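Zoltow Bench Oil for Wooden Worktops

Home > Workshop > Wood Care > Oils and Finishes

Sold by Clisturier
Sizes: 300 ml can, 2 liter can
Finish: clear, low sheen
Usually ships in 2 business days

Zoltow Bench Oil is a penetrating finish for bare or previously oiled wooden tables, benches and counters. It soaks into the grain and leaves a low sheen. It is made for surfaces that get daily use and can be touched up in one spot without sanding the whole top.
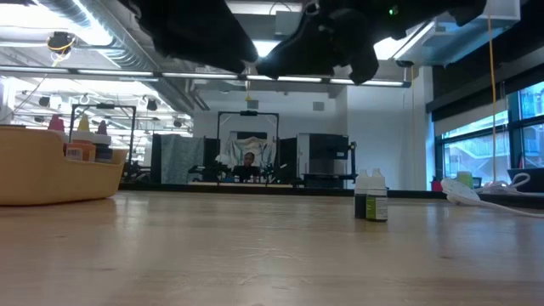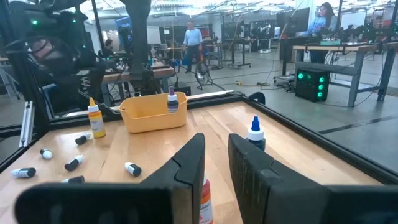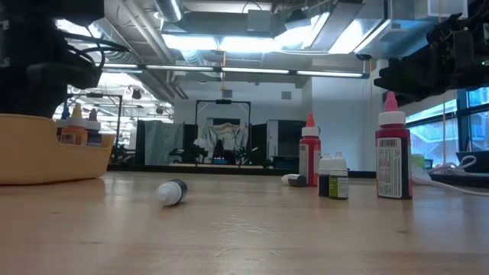
Wooden tabletops with small bottles on them.

What it is for

Use Bench Oil on tables in craft rooms, repair shops, classrooms and studios. It works on maple, beech, birch, oak and ash. It can also be used on bamboo, but bamboo takes up less oil and one thin coat is normally enough.

Do not use it over varnish, lacquer or polyurethane. The oil can't get through these and will stay sticky on top. If you don't know what is on your table, put a drop of water on a clean area and wait ten minutes. If the wood under the drop turns darker, the top is open enough to take oil. If the water sits in a bead, sand back to bare wood first.

How to apply

1. Clear the table and wipe off all dust.
2. Sand with the grain. Start with 120 grit on rough tops and finish with 180. Going finer closes up the surface and less oil gets in.
3. Stir the can. Do not shake it.
4. Spread a thin coat with a lint-free cloth or a white pad.
5. Wait 40 minutes, then wipe off everything that is still wet.
6. Leave overnight and repeat. New wood needs two coats, end grain three.

Light use is fine after a day. Keep water, glue and ink off the surface for the first week.

Stains and scratches

Oil is not a hard film. It slows down spills but does not stop them, so wipe up dyes and inks right away. Fine scratches usually disappear with a little oil on a pad. For deeper marks, sand the spot lightly with 180 grit, feather the edges and apply one coat. The repair may look darker for a few days.

White glue can be lifted with a plastic scraper once it has set. For dried acrylic paint, try the Farah scraper set before you reach for sandpaper.

Specifications

Base: modified linseed oil
Color: pale amber in the can
Coverage: 40 square feet per 300 ml can, one coat
Recoat time: overnight
Cleanup: mineral spirits
Shelf life: 2 years unopened
Storage: above freezing, lid closed tight

Safety

Cloths soaked with oil can heat up and catch fire by themselves. Lay them flat outdoors to dry or put them in a metal can filled with water and close the lid. Work with a window open. Keep away from children and pets. Read the full label before use.

Often bought with

Skavum white pads, pack of 2
Skavum sanding sheets, 180 grit
Skavum sanding sheets, 400 grit (for metal, not for use before oiling)
Farah plastic scraper set

Customer review

"Used it on two long tables in our print studio. The first coat went on too thick and I had to rub it back with mineral spirits the next morning. Second one was fine. The smell was gone in three days. The lid on the big can is hard to get off, bring a screwdriver."
Archana Chaturvedi, January 2020

Returns

Unopened cans can be returned within 40 days. We can't take back opened oil. If a can arrives dented or leaking, keep the box and contact Clisturier customer service before you throw anything out.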